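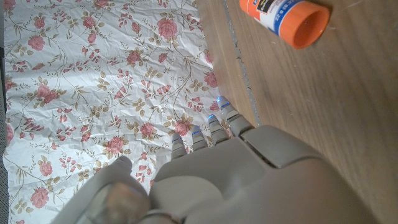
4.2 Comparing the two hand controllers

Okay, so this is the part of the study I was most looking forward to, and also the part that ate most of March. We had one pair of hands and two controllers we wanted to run on them: Pledholm, which closes every finger on a fixed schedule, and Farkitz, which lets each finger stop by itself once its motor current climbs past a limit. Same arms, same table, same operator (me, mostly, with Ubaldo Guerra taking over when my shoulders gave out).

I'd argued for Farkitz from the start, so I tried hard not to play favorites! We shuffled the order of the runs, and the operator wasn't told which controller was loaded. That blinding was weaker than it sounds, I admit. After a morning of practice I could usually guess from the way the thumb came in.

Altogether we logged 1,168 grasp attempts, spread over 8 sessions. Each attempt began from the open pose in Figure 3, with both hands up and the fingers extended, and the objects set out between them: a dark blue mug, a glue stick lying on its side, and a small bumpy orange-red ball. I like this set because each object annoys a hand in its own way. The mug has a handle that gets in the way, the glue stick is thin and wants to roll, and the ball slips off toward whichever finger is slowest.

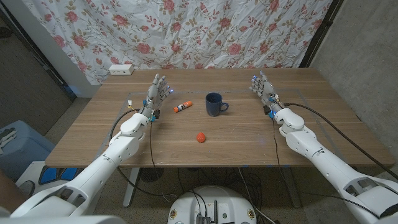

Figure 3. Starting pose for the two-handed trials, with mug, glue stick and ball on the table.

With the mug, I couldn't feel much difference between the controllers, and the logs back me up. Both got it from the side and both fumbled when we went in at the handle. The glue stick was another story. Pledholm tended to bring the index finger down too early and flick the thing away, while Farkitz waited for the thumb and mostly got its pinch. We had to retune the current limit 3 times before it stopped giving up on light contact, so a fair reader should count that tuning as part of the price.

The ball came out in between. Ubaldo got better results on it with Pledholm than I did, and I suspect that's down to how slowly he approaches. We didn't control for approach speed, and I wish we had. Section 4.3 goes through the wrist camera timing, where the Santoro and Jarnberg drivers come in.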